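# Hanging tees on a rack in the living room

We have no laundry room to speak of, so from December on (wet season up here, 13/12/2025 as I write) our T-shirts get hung on a chrome rack in front of the telly. After a few years of stretched necks and shoulder bumps I've settled into a way of doing it that I'm quite fond of, and my sister asked me to write it down, so pull up a chair.

Start by putting the rack where you can walk along one side of it. Ours goes between the sofa and the TV cabinet, on the tiles, with a good hand's width between the clothes and the cabinet. Then get your hangers out before you touch a single shirt. I like plain plastic ones in different colours - a colour for each person saves a lot of sorting later on.
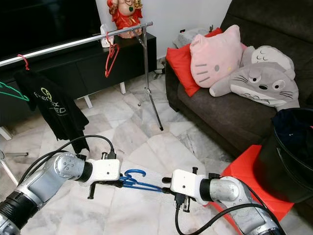

Now for the shirt itself. Give it one good shake, lay it over your arm, and feed the hanger up from the bottom hem. Please don't push it down through the neck, however tempting it is when you're tired! That's how a nice round collar turns into a wavy one. Once the hook pops out at the top, settle the shoulders evenly and smooth the front down with your palm.

Hang the shirt on the rail and slide it along, leaving roughly 2 hand widths before the next. Black tees I like to turn inside out if the sun comes in, as they fade terribly.

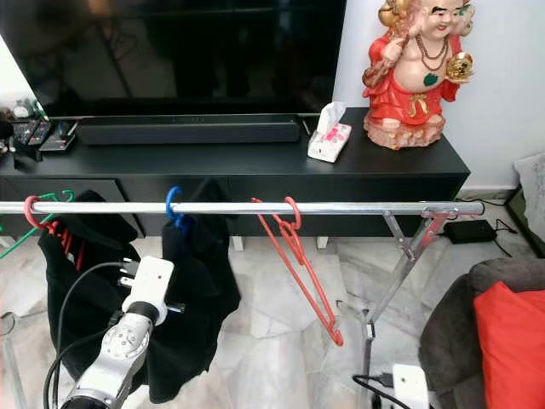

*Black garments on the red and blue hangers, with space left along the rail.*

Leave them overnight if you can, and feel the underarm seams before you fold anything, as those always hold on to the damp the longest. Empty hangers can stay on the rail for the next load.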